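Jaidee checked floor cloths - four months of wiping tiles by hand

I have owned three spin mops, a steam mop and one of those flat things with a trigger on the handle, and the item I'm most excited about this year is a square of checked cloth. I know how that sounds. I'm going to write it up properly anyway, as I couldn't find a single decent review when I was looking.

My aunt, Duangjai Srithong, has always done her floors on hands and knees with a rag. She gave me a bundle of Jaidee cloths in April when we moved into the place at Givulham, where nearly every room is polished tile. I thanked her, put them in the laundry cupboard and went back to my Moton spin mop. Then I spilled a bag of rice flour across the kitchen, the mop turned it into glue, and out came the rag. I haven't looked back!

What you get

A pack holds 10 cloths, all checked, in green or blue depending on what the shop has that week. Mine are green. They're a woven cloth, not fluffy at all, and thin enough to wring out completely with one twist. Folded in half and half again, one fits nicely under a spread hand, and you can turn it to a clean face several times before you need to rinse.

I paid 350 baht at the market stall near my husband's work, and I've since seen the same pack for 200 online (a bit annoying, but the stall is lovely and they throw in a scourer).

How it goes on glossy tile

Beautifully. Polished tile is the hardest floor I've ever had to keep nice. It's pale, it's shiny, it has that soft grey veining that hides crumbs from standing height and then shows you every one of them when the afternoon light comes in low. My spin mop left swirls. The steam mop left swirls and a warm smell. With the cloth barely damp, I get no streaks that I can find, and I have looked.

The real pleasure is in how much you can feel. With your palm flat on the cloth you notice every bit of grit and every sticky patch, and you can lean on the spot that needs it. I keep my other hand on the bare tile for balance and shuffle along from there. Hair and dust come along with the edge of the cloth instead of getting flung under the fridge, so I work everything towards one place and pinch it up at the end.
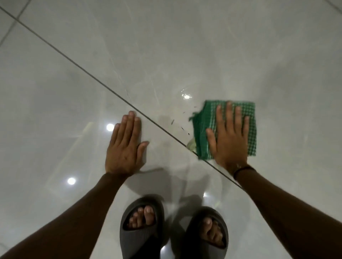 Washing and wear

They go in with the towels, no fabric softener. Softener ruins them - I did it once and the cloth just pushed water about until it had been through two more washes. They dry on the rail in no time, even in the wet months.

The edges do fray. The hem is nothing special, and a cloth that gets used most days will look ragged well before it stops being useful. I trim the long threads with scissors and carry on. If you want your cleaning things to look smart on a hook, this will bother you. The colour has held up well, though, and I haven't had any green come off on the tile or the grout.

Compared with what else I've tried

The Geteck microfibre squares are softer and thicker, and they're the better choice for windows and taps. On the floor they drag, and they hang on to hair so stubbornly that I end up picking it off with my fingernails. The Jaidee lets go with a quick shake over the bin.

My neighbour Jirayu Bunnag swears by old T-shirts, which cost nothing, and I can't argue with that. I tried one for a week. It soaks up a spill very well but bunches under your hand, and it takes ages to dry.

The not so good

Your knees. I'm 48 and I can do the kitchen and hallway in one go, then I want a cup of tea and a chair. A folded towel or a gardening pad helps a lot. For the big front room I still get the mop out first and use the cloth for the corners, along the skirting and wherever the light shows me up. If you have a bad back or wrists that complain, I'd buy these for spills and leave the whole-floor job to something with a handle.

They're also no good on the rough outdoor tiles. The surface catches the weave and pulls it to bits.

Would I buy them again?

Already have. I picked up a second pack for upstairs and a third for Kamonchanok Saengthong next door, who had been eyeing my hallway. She uses hers on the stove as well and says they're great with grease, so I'll try that next.

Four and a half stars, with the half gone for the hem.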